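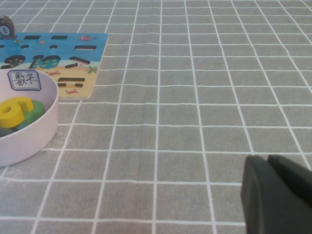
*Holzpuzzle mit Zahlen auf einer grauen Tischdecke mit weißem Gittermuster*

## „Die Ladeinfrastruktur entscheidet über den Fahrplan, und der Fahrplan entscheidet über das Fahrzeug“

Die Verkehrsgesellschaft Lardale stellt ihren Regionalbusverkehr schrittweise auf batterieelektrischen Antrieb um. Den Anfang machen zwei Linien zwischen Kestham und Skesthorpe, auf denen künftig 12 Elektrobusse eingesetzt werden. Thodoris Chatzigeorgiou verantwortet bei der Gesellschaft den Bereich Fahrzeugbeschaffung und Betriebshöfe. Im Gespräch mit der Redaktion erläuterte er den Stand des Vorhabens, die Anforderungen an die Fahrzeuge und die Folgen für das Personal in Werkstatt und Fahrdienst.

Die Auswahl der beiden Linien sei nach einer Auswertung der Umlaufpläne erfolgt, so Chatzigeorgiou. Beide beginnen und enden am Betriebshof Kestham, beide weisen eine ausreichend lange Wendezeit in Skesthorpe auf. „Wir haben uns bewusst gegen die prestigeträchtige Innenstadtlinie entschieden“, sagte er. „Für den Einstieg benötigen wir Umläufe, bei denen eine Verspätung am Vormittag nicht den gesamten Ladeplan des Nachmittags verschiebt.“

Geladen wird überwiegend nachts auf dem Betriebshof. In Skesthorpe entstehen ergänzend zwei Schnellladepunkte, die im Regelbetrieb nur für kurze Zwischenladungen vorgesehen sind. Die Tiefbauarbeiten in Kestham sind abgeschlossen, die Transformatorstation ist geliefert, aber noch nicht abgenommen. Auf die Frage, ob der Netzanschluss das Vorhaben verzögert habe, antwortete Chatzigeorgiou zurückhaltend: „Der Netzbetreiber hat uns früh mitgeteilt, welche Leistung zu welchem Zeitpunkt verfügbar ist. Dass die Abstimmung der Leitungstrasse länger gedauert hat als angenommen, lag auch an unseren eigenen Unterlagen. Die Bestandspläne des Betriebshofs waren an mehreren Stellen unvollständig.“

Den Zuschlag für die Fahrzeuge erhielt nach einem europaweiten Vergabeverfahren der Hersteller Sotiropoulos. Ausschlaggebend waren nach Angaben der Gesellschaft die zugesicherte Mindestreichweite im Winterbetrieb und die Bedingungen für den Batterietausch. Der Kaufpreis ging ebenfalls in die Wertung ein, jedoch mit geringerem Gewicht als bei früheren Ausschreibungen für Dieselbusse. „Ein Prospektwert bei milder Witterung hilft uns nicht weiter“, erklärte Chatzigeorgiou. „Wir haben verlangt, dass die Reichweite bei eingeschalteter Heizung und voller Besetzung nachgewiesen wird, und zwar auch gegen Ende der vertraglichen Batterielaufzeit.“

Grundlage der Planung war ein Probebetrieb mit einem Vorführfahrzeug, das im Linienbetrieb insgesamt 2.438 Kilometer zurücklegte. Der Verbrauch lag auf dem Abschnitt mit der stärksten Steigung über den berechneten Werten, auf der Rückfahrt wurde ein Teil der Energie durch Rekuperation zurückgewonnen. Die Ergebnisse führten dazu, dass ein Umlauf in den Abendstunden neu zugeschnitten wurde. Für die Fahrgäste ändern sich die Abfahrtszeiten nach Auskunft der Gesellschaft dadurch nur an den letzten drei Haltestellen vor Skesthorpe.

Erhebliche Aufmerksamkeit widmet das Unternehmen der Qualifizierung. Die Beschäftigten der Werkstatt durchlaufen eine Schulung für Arbeiten an Hochvoltsystemen, der Fahrdienst erhält eine Einweisung in vorausschauendes Fahren und das Verhalten bei Störungen - etwa wenn ein Ladevorgang abbricht und die Leitstelle ein Ersatzfahrzeug disponieren muss. Bedenken aus der Belegschaft habe es gegeben, räumte Chatzigeorgiou ein. „Die häufigste Frage betraf nicht die Technik, sondern die Dienstpläne. Wer seit Jahren einen bestimmten Dienst fährt, möchte wissen, ob es diesen Dienst im kommenden Jahr noch gibt. Das haben wir anfangs unterschätzt.“ Mit dem Betriebsrat sei inzwischen eine Übergangsregelung vereinbart worden.

Zur Frage der Dieselflotte verwies er auf die laufende Abschreibung. Die älteren Fahrzeuge würden als Reserve vorgehalten, bis die Verfügbarkeit der neuen Busse über einen vollständigen Winter belegt sei. Eine Umrüstung vorhandener Dieselbusse habe man geprüft und aus wirtschaftlichen Gründen verworfen.

Die ersten Fahrzeuge sollen im November auf dem Betriebshof Kestham eintreffen und nach der Abnahme zunächst ohne Fahrgäste verkehren. Einen Termin für die Aufnahme des Linienbetriebs wollte Chatzigeorgiou nicht nennen. „Wir geben ihn bekannt, sobald die Abnahme der Transformatorstation vorliegt. Vorher wäre jede Angabe eine Schätzung.“ Über die Umstellung weiterer Linien entscheidet der Aufsichtsrat auf Grundlage eines Berichts, den der Bereich Fahrzeugbeschaffung nach dem ersten Betriebsjahr vorlegt.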